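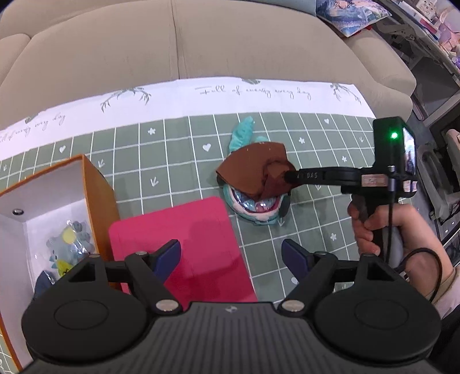 Tabletop with the open box, the plush toy under its brown cloth, and the pink board on the grid mat.

Small Items Into a Box: notes on the Drilham subset

Read this before you use the folder. It covers one activity, putting small personal things into an open box on a tabletop, and it is part of the larger Baran collection of household tasks. The short summary on the index page calls it "gift box packing." I would not lean on that name. There is a box and there are small things, and some of them would make decent gifts, but there is no ribbon, card or wrapping step anywhere in the task sheet.

What is in it

The subset has 89 recordings from 4 tabletop setups. Of these, 17 have no usable item list and sit in a separate folder named unsorted. Please don't merge them back in to make the total look better. An earlier release did that in March and the item counts were wrong for weeks.

Item names

Names were typed by hand by whoever set the table, so expect drift. Things to check before you trust a label:

- "wallet," "card case" and "card holder" are used for the same kind of object. Search for all of them.
- "toy" can mean a plush or a bag of small plastic pieces. There is a "bag" tag as well, applied when someone remembered it.
- "cloth" covers anything made of fabric that lies flat, gets folded or ends up in a heap. The tablecloth is listed as background and should never carry this tag.
- "board" and "booklet" both turn up for flat pink things. I have left both in, having no good reason to prefer one.

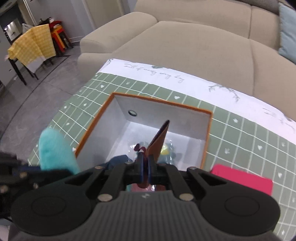

Brown leather card holder at the open box, with the clear plastic bag already inside.

What counts as packed

The original sheet says an item is packed when it is "in the box." That sounds fine until you look at a box with low sides and a soft item hanging over the rim. Our rule is stricter – the item must be let go, and no part of it may rest on the rim. Leaning against the outside doesn't count either, though a surprising number of old labels say it does.

Order of packing is not fixed. Some sheets list one anyway. Treat it as a suggestion that people ignored.

Things I doubt

The "neatness" score, from 1 to 5, was added by Endent at a late stage. Two people scoring the same box often landed two points apart, and a bag of small pieces drags the score down wherever it is put. I kept the column so that older scripts still run. I would not publish anything based on it.

The "difficulty" column came from Simutel and rates a thin card holder as easy, the same as a large plush. Anyone who has tried to stand something thin and stiff in a half-full box may disagree.

There was also a plan to grow this to 200 recordings. It has been in the notes for a long time – cite the number above, not that one.

Known gaps

No lids. No heavy or breakable items. Very little variety in box shape. Patterned mats are common, and I have no figures on how a plain table would compare.

Last checked: July 4, 2025. Corrections to item names are welcome through the Baran issue page. Please give the recording number and the exact label you want changed.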